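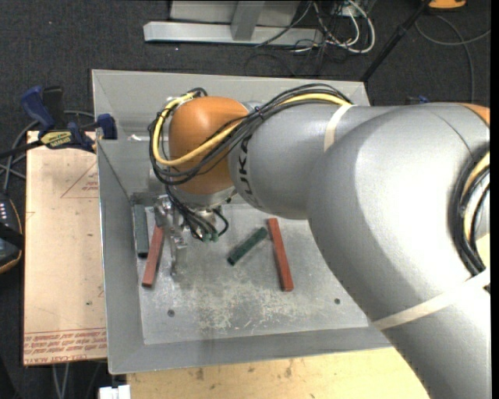 # Stick-Sorting Cell: Setup and Care

Ramisar maintains this cell as part of its shared automation laboratory. The arm is used for picking trials with short colored sticks and runs on most working days between scheduled service visits. The gallery records the arrangement of the station and the routine work carried out on it. It is intended for staff who are taking over a shift and for visiting groups who will be assigned time on the equipment.

Pushpa Vashisht is responsible for the mechanical side of the cell. Mark Anthony Saludo keeps the control program and the service log. Questions about either should be sent to them directly before any change is made.

## The arm and its cables

The arm reaches in over the tray from the right. The black and yellow cables are routed along the outside of the arm, over the orange joint, and must keep enough slack for the full turn of the wrist. Operators are asked to move the arm slowly through its working range after any change to the cable run and to watch the loop at the orange joint throughout.

Small green connectors hang near the wrist. They are to be inspected at the start of each shift. A connector with a bent pin or a damaged shell is replaced from the Bolletti spares cabinet and entered in the log under the cell number.

## The gripper

Two slender metal fingers do the picking. They are wiped down daily and checked for parallel closing every 2,000 cycles. If the tips meet unevenly, the fingers are removed as a pair, cleaned at the mounting faces, and refitted using the Enriquez torque card kept at the bench.

After refitting, the operator teaches the tool point again and runs five slow test picks. Full speed is restored only when all five have been completed without contact between the fingers and the tray floor. Until then, the speed override remains at its reduced setting.

## The tray

The shallow gray tray has sloped inner walls, which help keep the sticks within reach. Pale residue and scratches are concentrated toward the middle of the floor. Residue is removed with a dry brush. Liquid cleaners are not permitted at this station.

Dark green and reddish-orange sticks are used for the current trials. A stick with a chipped end is withdrawn and marked so that it does not return to the set.

## Clamping and reference position

A blue and yellow bar clamp holds the tray at its upper left corner. Clamps are tightened by hand and tested with a firm push on the tray wall. If the tray moves, the stored reference position is no longer valid, and the Flilell alignment routine must be repeated before the next run.

## Service interval

A full inspection takes place every 100 operating hours. It covers the joint covers, the flange screws, the external cables, and the emergency stop circuit. The program is backed up at the same visit. The next extended inspection is planned for February, when the cell will be unavailable for bookings until the log has been signed by both responsible staff members.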